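How Long Does a Lunch Stay Crisp? My Term Project on Snack Packaging
Shinji Minami
February 1, 2019

Okay so I should say up front that I picked this topic because I was hungry. My first idea was a report on the history of the Killmont market, and I got two pages in before I noticed I only ever wrote about the food stalls. My teacher said fine, write about food then, but measure something. So I measured crackers!

The question was simple. If you open a pack of crackers and close it again, what keeps them crisp the longest? I tried a folded paper bag, a zip bag, a plastic box with a lid and a cookie tin from my grandmother's kitchen in Latum (she wanted it back, and she asked more than once).

Every cracker got the same test. I laid it across two pencils and put coins on it, one at a time, until it snapped. A fresh cracker breaks with a nice clean crack. A stale one sort of bends first and then gives up, and you can hear the difference from the next room - my brother confirmed this and then ate part of my sample. I tested 70 crackers in all, but I threw out the results for 9 of them because I had left the tin open overnight. That leaves a smaller set than I wanted.

The paper bag was hopeless. By the second day those crackers were bending like cardboard. The zip bag did much better than I expected, as long as I pushed the air out first. The tin and the plastic box were close the whole way, and I went back and forth on which one to call the winner. In the end I gave it to the box, mostly because the tin lid doesn't sit flat on one side.

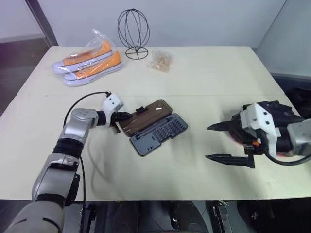

Fig. 1. Plastic case with a brown lid, opened, and a small clear snack bag toward the back of the table.

One thing I would change is the weather part. It rained for most of my second week and I never wrote down the humidity, so I can't tell how much of the softening came from that. I'd like to run it again in May when our kitchen is drier, and with a proper scale instead of coins. I also want to try rice crackers, which my aunt says go soft faster. I still owe my grandmother a tin of cookies.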